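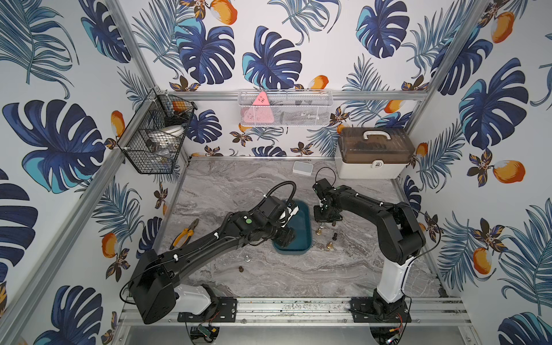

Enclosure, both arms in, left gripper lowered over the teal tray.

February 4, 2019

Asphalt patch, Claleck lot. Cored the driveway strip at the two spots where Danzer patched in June. Core 1 came out at 49 mm, core 2 at 22 mm. Their quote says 50 mm compacted throughout. Base under core 2 is mostly fines with a little clay, no sign of tack coat at the joint. Edge lifts with a putty knife.

Compared three cold patch mixes on the test slab:
Zosberg bagged – sets slowly, still takes a thumbnail after 6 days indoors.
Parken bucket – firmer, but sheds stone at the edges.
Leftover mix from the Danzer job – crumbled on the first pass of the hand roller. Bag was already open, so not a fair result. Repeat if we can get a sealed one.

Loaded the Parken plug to 400 kg on the small plate. Rut 6 mm, no cracking. Zosberg not loaded yet, too soft.

Called Danzer again about the warranty. Left a message, same as last time. Copy of the quote and the core log are in the Claleck folder, along with the paid invoice.

To do: sieve the base sample, saw core 1 lengthwise, order a new blade before that. Slab heater trips the breaker if the saw is on the same circuit – use the other outlet.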